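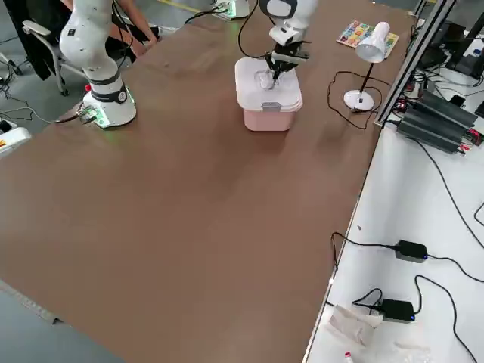
Welcome to the questions page for the Orel Tabletop Guild, and thank you for stopping by before your first visit! We get a lot of the same questions by email, mostly about caring for tables at home, so Zulema and I finally sat down and wrote out our answers. A big brown top with a smooth matte surface can still pick up a few scuffs near the middle, and it will catch a little light too, so please don't fret if yours does the same.

Can I get scuffs out of a matte finish?
Often, yes. Start with a soft damp cloth and go gently, then dry it right away. Please skip the gritty cleaners – they leave a shiny patch that bothers people far more than the scuff ever did.

How often should I oil a bare wood table?
Every 6 months suits most homes, though a dry February may have you reaching for the can sooner. Thin coats, and wipe off the extra.

Do you look at tables in person?
We do, and we love it! Bring it to the Masilela Street workshop, or send a few pictures to Thabiso if it's too heavy to move. We've looked over 371 tables so far, everything from card tables to one enormous thing out of a church kitchen.

What does a visit cost?
Nothing for the first look. If you'd like us to refinish the top, Forough will write up a price for you, and you're welcome to take it home and think it over.

When is the next beginner class?
6th April, with coffee beforehand. Wear old clothes, and email Nomvula to save a seat.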